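Home | Projects | Workshop | Garden | Kitchen | About | Search

How to Build a Blackout Enclosure Around a Table

I have a table I wanted surrounded by darkness on purpose. If you have ever tried to work under even light in a room with two windows and a streetlamp, you will understand. If you haven't, you have probably stopped reading, and I wish you a sunny day.

The method is cheap and forgiving. My first attempt, in the back room at Juvoncombe, fell on me one Tuesday and did no harm to anything except my standing in the household.

What you need

- A sturdy table with a flat top
- Straight framing lengths for the uprights and top rails
- Light-gray metal corner brackets, more than you think
- Thin wire for the ceiling
- Heavy black cloth, or dark panels if you dislike sewing
- Matte black paint or a dark mat for the tabletop
- A hex key, and a second hex key for when the first goes under the table

I bought my brackets from Skirnar, who sell them in bags of 14. You will need 15. Gomham sells them singly at a price that makes the second bag look sensible.

Step 1: Put the table where it will live

Move it now. Once the walls are up, the whole thing handles like a wardrobe in a high wind. Leave enough space to walk around all four sides, or accept that one side will be built by feel.

Step 2: Build the bottom frame

Lay the rails around the tabletop and bracket the corners loosely. Measure both diagonals. If they match, the frame is square and you may tighten everything. If they don't, lean on the long corner until they do. Mine was out by 7 millimeters, a distance that sounds like nothing until you try to hang cloth from it.

Step 3: Raise the uprights

Get one corner standing and fully braced before you start the next. The manual that came with my Pap framing kit shows a smiling person holding all four at once. I assume that person has more arms than I do.

Step 4: Cross the ceiling with wire

Run one wire from corner to opposite corner, then the second the other way, so they make a large X. Pull each one snug before tying off, and go back to the first after the second is tight – it will have gone slack out of spite.

Step 5: Hang the walls

Start at the top and work down. Let the walls slope a little if they want to. I spent an evening fighting for perfectly vertical cloth and the cloth won. Check for pinholes by closing everything up in daylight and putting your head inside. Tell someone first.

Step 6: Darken the tabletop

A pale top bounces light straight back up and wastes your afternoon. Two thin coats of matte paint, or the mat. Then lay a white board in the middle as a working surface, so you can find small parts again.
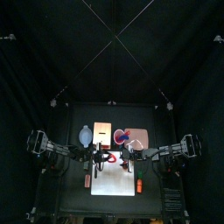
Step 7: Live with it for a week

Cloth stretches and brackets settle. Go around with the hex key after a few days, then leave it alone. Dust shows on black like flour on a cat, so keep a lint roller nearby and lower your expectations.

Comments (3)

benchgoblin
Did this with old curtains. Works fine, smells of old curtains.

mossy_oak
What did you use to cut the rails? Mine came out with burrs that snag the fabric.

tableforone
Fine-tooth hacksaw and a file, mossy. Tape over the ends if you're lazy like me.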